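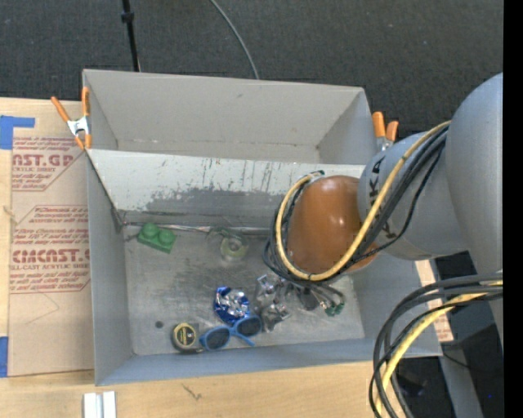 3.2 Cell layout and upkeep

Figure 2 gives the fixed camera's view of the bin cell during normal picking. The cell was built at the Ashworth site and has stayed in one place since it was commissioned. We report its layout and the upkeep routine in some detail, as several of the faults discussed in Section 5 came from the cell itself and had little to do with the grasp planner.

The arm works over a gray metal bin that sits on a light wooden tabletop. The bin has two compartments. In this study the larger front compartment holds the objects, and the rear one is used only in the transfer trials of Section 4.3. A sloping panel divides the two. Two spring clamps with orange handles grip the sides of the bin. We tried a bolted bracket first, but swapping bins then took a hex key and a fresh calibration each time. With the clamps, one person can lift the bin out, clean it and put it back against the reference marks in a few minutes. The clamps do creep under repeated side loads. The bin position is therefore checked at the start of every session, and the clamps are reseated if the shift is more than the planner's margin.

The objects are everyday items chosen to differ in shape, stiffness and finish. Those in Figure 2 include a green toy building block, a ball-like piece of blue and silver foil, and a pair of sunglasses with a light blue frame and dark lenses. The foil and the lenses are hard for the depth sensor, and a transparent item near the back of the floor is hard even for a person to pick out against the gray metal. We kept such items in the set on purpose.

Wear on the bin has a direct effect on the images. The pale coating on the dividing panel is rubbed away in a broad patch low down, and the bare gray shows through along with dark vertical scratches. The seam at the foot of the panel is shiny and crinkled, and early versions of the segmentation step sometimes returned it as an object. We did not repaint the panel. Instead, the background model is rebuilt from an empty bin every 240 picks, so that new scratches are taken in as they appear. This ended most of the false detections at the seam. The floor is wiped at the same interval with a dry cloth. Solvent wipes left streaks that showed up in the depth data and were dropped after the first week.

Cable routing took more work than any other part of the setup. A thick yellow cable and a bundle of black ones run along the outside of the forearm, pass beneath the wrist housing and loop up around its side. The loop has to be long enough for the wrist to turn through its full working range, yet short enough to stay clear of the bin wall when the gripper is low in a corner. Our first loop was too tight and pulled a connector loose after 366 picks. The second was too long - it caught on the rim and dragged the bin out of position. The present length was found by trial, with the arm run by hand at low speed to all four corners of the front compartment.

The gripper is a metal assembly fed by gray hoses with small green fittings. We fit Trudwood hose, cut square and pushed fully home. A fitting that is not seated leaks slowly, and the fault first shows as a drop in grasp success on heavy items, well before the pressure alarm trips. For this reason the operator presses each fitting by hand and listens for leaks before the air supply is logged as good. The hoses are replaced every 1000 picks whether or not they look worn.

Faults were entered in the Elura logging tool together with the pick number and the repair made. The main run began on 01/07/2019 and was looked after by Luzius Camenzind, who also wrote the check sheet in Appendix B. Over that run the cell was stopped for repair four times: twice for a loose fitting, once for a slipped clamp, and once for a chafed strand in the black bundle at the wrist. The chafed strand was a sensor line and gave noisy readings for part of a session before it was traced. The picks from that session were left out of the results, which leaves 551 for the comparison in Table 3. A spare wrist harness made up by Bruniteck is now kept at the cell, and changing it takes about half an hour, including the calibration check that follows.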